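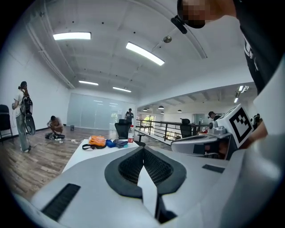 Iason Lazaridis would have liked the figure for failed attempts to be printed on the first page of the report, and he told the Eminis handling group as much when its results were presented in July. A success rate means little to a reader, he said, until it is known how many demonstrations were thrown away before training began.

The group has since moved the figure forward. Its report, issued by the Chrysikopoulos Laboratory under the title "Short Demonstrations for Household Handling", sets out a method for teaching a two-armed robot to sort and pack everyday items from recordings made by people using hand-held grippers. No robot is present while the recordings are made. The operator carries out the task with a gripper in each hand, and the movements are later converted into commands for the robot arms.

The laboratory collected 760 demonstrations for the study. Of these, 113 were set aside before training. The greater part of the rejected recordings had lost track of one gripper for longer than the method allows, most often when the operator's own forearm came between the two tools. The remainder were stopped early by the operator or were found to contain a different task from the one entered in the log.

The main finding concerns the way in which the recordings are divided. In earlier work at the laboratory, each demonstration was treated as a single piece, from the first movement to the last. Under the new method, it is cut wherever either gripper closes on an object or lets one go. The resulting segments are compared with one another, and those which begin and end in a similar position are grouped together, whatever the object being handled. The robot then learns from the groups, with the full recordings used only to settle the order of the steps.

Hwa-young Myung, who led the analysis, reports that the change was of most benefit in tasks where one hand must hold an item still while the other works on it. Opening a soft bag and placing a folded cloth inside it was the hardest of the tasks in the study. The robot trained on whole demonstrations frequently released the bag too soon. When trained on segments, it kept hold of the bag more reliably, although it was slower to finish.

No improvement was found in tasks that needed only one hand. In two of them the older approach did slightly better, and the report recommends that it be kept for work of that kind.

The study also considered how far the arrangement of the room affects the result. Operators were asked to work in open office space during ordinary hours, with colleagues free to pass through, and were given no instruction as to the order in which items should be picked up. Érica Frota, who wrote the guidance for operators, had at first proposed a fixed order. The proposal was dropped after an early trial in which the robot learned the order very well and the handling rather poorly.

Operators received 15 minutes of practice before their first recorded session. The report states that longer practice was tried and made the movements smoother, but that smoother movements did not lead to better results on the robot. The authors offer no firm explanation. They note that less practised operators tend to correct small mistakes as they go, and that a robot may have something to gain from seeing such corrections. A separate study would be needed to establish whether that is so.

Recordings were processed with Mastaveck, the laboratory's own software, which estimates the position of each gripper and marks the points at which it opens and closes. A revised version was prepared during the project after it was found that very slow closing movements were being missed. All of the recordings were then processed again, and the figures in the report are drawn entirely from the second run. Readers who hold the draft circulated in spring are asked to discard its tables.

The robot trials were conducted on the laboratory's test bench by Kosmas Makris. He carried out 700 trials, divided equally between the two training approaches, with items placed by a second member of staff who did not know which approach was under test. A trial was counted as a success only if every item had reached its place and neither arm had been stopped by hand. Partial completions are listed in an appendix and do not enter the main results.

The report acknowledges several limits. All of the tasks were performed at table height, and none required the operator to walk while holding an object. The items were light. Transparent containers were excluded from the comparison following difficulties in judging whether they had been grasped. The authors advise against applying the results to storage or warehouse work without further trials.

A second phase has been approved under the Hilent programme and will extend the method to tasks shared between two operators, each with a pair of grippers. Loukia Kyriakidis will be responsible for the work. The guidance for operators, the task list and the rules for rejecting a recording may be obtained from the laboratory office on written request. The recordings themselves will remain closed until the checks on personal data have been completed.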